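Aurelio Cuautle was icing his left elbow when he sat down to talk, and he kept it in the bucket for most of the hour. He had thrown 20 minutes of long toss that morning with the other Brollport pitchers and said it felt about the same as it did at this point last winter.

"I'm not worried by it," he said. "If it still aches in April, ask me again."

Cuautle is back for a third season with Brollport after signing a one-year deal in January 2018. He had an offer from Grarnard, who finished above them, and he admits he thought hard about it.

"Grarnard wanted me out of the bullpen. I've done that and I can do it, but I like knowing which day I'm pitching. Nelli told me I'd start here, so I signed."

Nelli Kokkonen took over as head coach in the autumn. She has changed the winter programme, with shorter throwing sessions and more fielding work, and she has asked every starter to learn a changeup. Cuautle already had one, though he did not trust it.

"I threw it maybe twice a game. Hitters knew they could forget it. Now she wants it early in the count, even when I'm behind. I gave up 3 home runs on it in practice games and she told me to carry on."

His catcher will again be Tibor Sipos, who missed the end of last season with a broken thumb. The two share a flat near the ground and drive in together.

"Tibor calls the game and I shake him off less than I used to," Cuautle said. "Last year without him I was shaking off every other pitch. The games took ages."

Brollport lost both semi-final matches to Domudgate. Cuautle started the second and was taken out in the fifth inning with a one-run lead. He has watched it back once.

"I walked two, then I left. You can't complain about the bullpen after that."

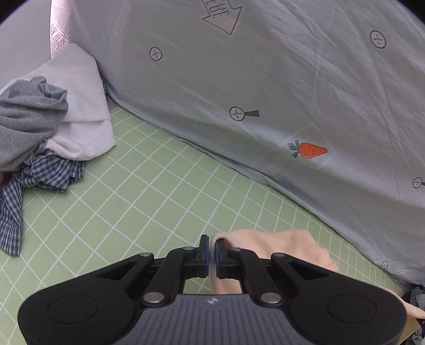 A peach-coloured cloth held in a gripper.

The club sold 1380 tickets for that match, its best crowd of the year, and Cuautle would like to see the same for the opener. Domudgate are the visitors again. Kokkonen has not named her starter, and he would not be drawn on it.

"Jihad Yammine has looked very good. He's throwing harder than me. If it's him, I'll go second."

He has set himself one target, to pitch into the seventh inning more often. He managed it 4 times last season.

"That's not enough for a starter," he said, and went to find a towel.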